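Zellura Reader's Bible, Single Column
Published by Uvell

Most of us own a Bible we can't read. It was a gift, the type is the size of a grain of pepper, and it lives on a shelf where it gets dusted before company comes. The Zellura was made for people who would like to get past Leviticus this time and would settle for seeing it clearly.

The text runs in a single column, like any other book. Chapter numbers sit out in the margin and verse numbers are small and gray, so Paul's longer sentences can be followed to the period, wherever he put it. There are no cross-references in the body. They have their own section at the back, 30 pages of it, for the kind of reader who goes looking for them at eleven at night.

The type is our own Wike face, first cut in 1976 for a pulpit edition and redrawn for this one. Preachers liked the original because they could read it without bending down. Their congregations noticed that the sermons got no shorter.

What's in the set

The Zellura comes in 6 volumes, sewn, in cloth over boards. The Psalms get a volume to themselves and run to 253 pages, with every psalm starting on a fresh page. Yes, including Psalm 117, which has two verses and a great deal of white space under it. We think it has earned the room.

The slipcase holds the whole set snugly. Very snugly, in the first month. Pull from the middle of the spine and be patient – Job would be.

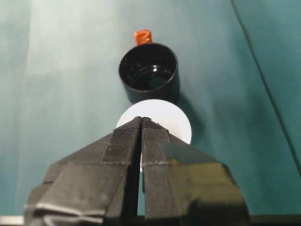
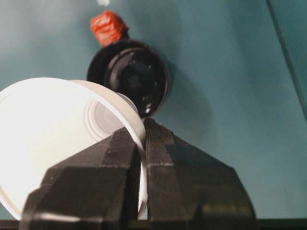

Choosing a cover

Cloth comes in oatmeal, slate or a dark red that our catalog calls Vineyard. The leather version, sold under the Zudon name, costs a good deal more and smells wonderful. It reads the same.

Questions we get

Can I write in it? Please do. The paper takes pencil and ballpoint well. Fountain pens will show through to the other side, so pick your prophets with care.

Is it sold by the volume? Only the Psalms and the Gospels. We tried selling the Minor Prophets alone one January and still have most of them.

Are the words of Jesus in red? No. They are in black, with everybody else's, and readers seem to find them anyway.

Ships flat, in a plain carton. Returns are accepted if the set is unmarked.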